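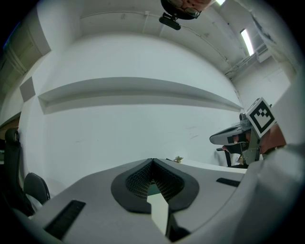
Ummont House Residents' Association
Minutes of the meeting held 2025-02-22 in the ground floor common room

Present: nine residents, including the chair and the secretary. Apologies were received from two households.

1. Minutes of the January meeting
Approved with one correction. The paint bought for the stairwell was satin, and the minutes had it as gloss.

2. Common room tables
The white table is to stay in the common room. A resident asked if it could go to the laundry area for folding, and the meeting preferred to find a separate table for that. Anyone using the table for crafts or repairs is asked to put down paper first and to take small items home afterward. Things left on the table overnight will go in the drawer by the door – they will be kept there until the next meeting and then given away.

3. Walls
It was agreed to leave the large wall white. Two residents would like a notice board on it. The secretary will get a price for a cork board, to hang beside the door so that the rest of the wall stays clear. No tape or putty on the paint in the meantime.

4. Chairs
The quote from Matsuda for 21 stacking chairs came to $751, delivered. Clanness offered the same number for $562, but without felt feet and with pickup from their warehouse in Wutham. The meeting discussed the floor, which was refinished last fall and already has marks near the kitchen door. Felt feet can be bought separately. Agreed to go with Clanness, subject to one person sitting in the chair at the warehouse before the order is placed. The old folding chairs will be offered to residents first.

5. Kitchen cupboard
The left side is for shared supplies and the right side is for bookings. Several boxes have no name on them. Owners have until the next meeting to label or remove them. The large coffee urn leaks at the tap and should not be used. A new washer has been ordered.

6. Bookings
The calendar on the door is now the only one in use. Bookings are for up to 2 hours, longer if the room is free afterward. Tables should be wiped and chairs stacked at the end. One resident asked about a later closing time – held over.

7. Any other business
The light switch by the window sticks. Reported to the building office. A spare key to the cupboard is still missing.

Actions
Secretary: cork board price, label notice for cupboard.
Chair: visit to Wutham, chair order, felt feet.

Next meeting: date to be posted on the door.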